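버리기 전에 한 번만 열어 보세요
중고 데스크톱을 고치는 전유나 씨를 만나다

전유나(Yu-na Jeon) 씨의 작업실에 들어서자마자 제가 한 말은 "여기 앉아도 돼요?"였어요. 의자마다 부품 상자가 올라가 있었거든요. 유나 씨는 웃으면서 상자 하나를 바닥에 내려놓고 커피부터 타 주더라고요.

'플라캄'이라는 이름으로 중고 컴퓨터를 손보기 시작한 지 올해로 2년째. 지난해에만 67대를 고쳐 새 주인에게 보냈다고 해요. "처음엔 제 컴퓨터가 고장 나서 뜯어 본 거예요. 근데 너무 재밌는 거예요! 그날 밤을 꼬박 새웠어요."

오래된 사무용 본체를 특히 좋아한대요. 이유를 물었더니 대답이 바로 나왔어요. "안에 파란색이 보이면 일단 반가워요. 손으로 잡으라고 칠해 둔 데거든요. 드라이버 찾느라 서랍 뒤질 일이 확 줄어요."

저도 집에 안 켜지는 본체가 하나 있어서 슬쩍 상담을 해 봤죠. 유나 씨는 메모리부터 보라고 했어요. "전원 뽑고, 메모리 빼서 접점 닦고, 다시 딸깍 소리 날 때까지 꽂아 보세요. 의외로 그걸로 살아나는 애들이 많아요." 그래도 안 되면요? "그럼 쿨러를 떼야죠. 저는 이때가 제일 떨려요. 굳은 서멀 때문에 CPU가 쿨러에 붙어서 같이 뽑혀 나온 적이 있거든요. 그 뒤로는 살살 비틀면서 떼요."

본체는 꼭 눕혀 놓고 작업한다고 해요. 세워 놓고 하다가 그래픽카드 나사를 케이스 안으로 빠뜨려서 한 시간을 찾았다나요. (결국 양말에서 나왔대요.)

다음 목표는 동네 사람들과 함께 뜯어 보는 작은 수업이에요. 벌써 친구 성채원 씨가 첫 수강생으로 이름을 올렸고, 저도 그 자리에서 신청해 버렸어요. 집에 있는 그 본체를 들고 가려고요!

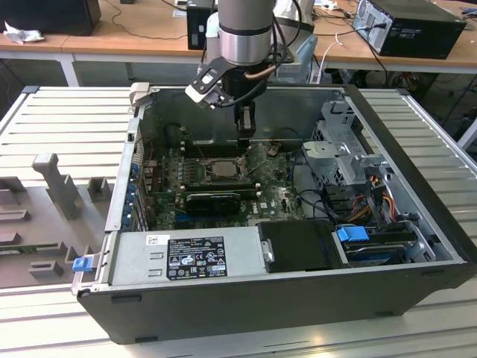
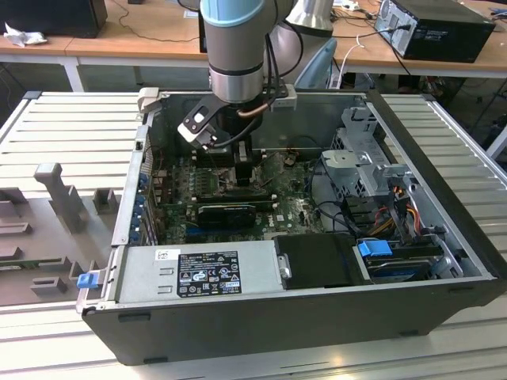
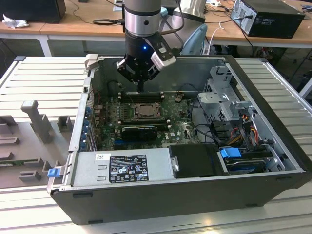
옆판을 떼고 눕혀 놓은 데스크톱 본체. 초록색 메인보드에 검은 그래픽카드가 꽂혀 있다.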